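Trelthorpe Swap Shelf is back, and we've got 328 things to lend you

Sep 6, 2020 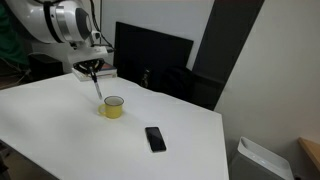
Yvonne Birkett wanted to know, before I'd even finished telling her we were reopening, whether she could still borrow the jam pan, as she had eleven pounds of plums going soft in the porch and no patience left. Yes, Yvonne. The jam pan is yours until the plums are done.

So that's the news, and I'm very pleased to be the one sending it out! The Trelthorpe Swap Shelf, which is the lending library for household things that we run out of the old seed merchant's on Runell Lane, is open again after being shut since spring. If you're from the local paper or the parish newsletter, please use as much or as little of this as you like. If you're a neighbour who's been sent it by another neighbour, hello, come and borrow something.

For anyone new to the town (and there seem to be a few of you, judging by the removal vans in August), it works like a book library, only with things in place of books. You join, you look through the list, you take something home, you bring it back. We lend sewing machines, carpet cleaners, ladders, cake tins in the shape of numbers, a tile cutter, camping stoves, a very good pasta maker and a wallpaper steamer that is hardly ever in. The catalogue now stands at 328 items. When we closed it was a good deal shorter, but it seems half of Trelthorpe spent the lockdown clearing out cupboards, and I kept coming home to boxes on my step. Thank you for those, all of you, even whoever left the fondue sets.

A few things have changed, so please read this bit even if you've been a member for years.

You now need to book before you come. You can do it by phone or on the website, and you'll be given a slot for collecting. We can have 2 people in the shop at once, plus whoever is behind the counter, and masks are needed inside. Whatever you've booked will be waiting with your name on it. If you'd like to browse, say so when you book and we'll give you a longer slot, as I know that for some of you the browsing is the whole point.

Everything that comes back will now sit in the back room for 3 days before it goes out again. We wipe it all down as well. This does mean that popular things will be harder to get hold of for a while, and I'm sorry about that. We've bought a second carpet cleaner, which should help, and if anyone has a wallpaper steamer they never want to see again, I'd love to hear from you.

The loan period has gone up to two weeks for nearly everything. It was one week before, and people were always ringing on the last morning with the shelves half up and the drill still warm. Kitchen things stay at one week until the end of the jam and chutney season. Late fees are scrapped completely. I never liked asking for them and I was terrible at it.

Membership is the same price as it was, and if you'd paid up for this year we've added the months we were closed on to the end. You don't have to do anything, it's already been sorted out on the system by Radosław Jakubowski, who has also rebuilt the website from scratch so that you can see what's in and what's out without ringing me at teatime. He says it should cope with everyone looking at once. Please don't all test it tonight.

The other bit of news is our mending bench, which we're calling Nendness. (It was a typing mistake on the first poster, which was supposed to say Mendness, and by the time I noticed I'd got fond of it.) You drop off something broken, we have a go at it, and you get a call to say whether it's fixable. Small electricals, chairs, zips, lamps and toys are all fine. We can't take microwaves or anything that runs on gas. There's no charge for the work, though we'll ask you to cover the cost of any parts, and we'll always check with you before buying them.

Radosław told me when we were setting it up, "I'd sooner spend an evening on a toaster than see it go in the skip, and if I can't fix it I'll tell you what was wrong with it." He has done my own toaster and it's been lovely ever since, so I can vouch for him.

We couldn't have got the bench going without Wysocka, the hardware shop on the corner, who gave us a vice, two trays of fixings and the use of their delivery account. Do pop in and buy some hinges from them.

We could still do with help on the counter. A shift lasts two hours, you'll be sitting down for most of it, and there's a kettle. You don't need to know one end of a sander from the other, as every item has its instructions in a plastic wallet and we'll show you how the booking system works. If you can lift a carpet cleaner on to a trolley, so much the better!

To join, book a slot or offer us a steamer, ring the shop during opening hours or call in and read the notice on the door, which has the number and all the times. Press enquiries can go the same way and will get to me. I'm happy to chat to anybody, and you're welcome to come and take photos of the shelves, but do book first so that we don't go over our numbers.

Yvonne's plums are going to be jam by the weekend, and she has promised the shop a jar.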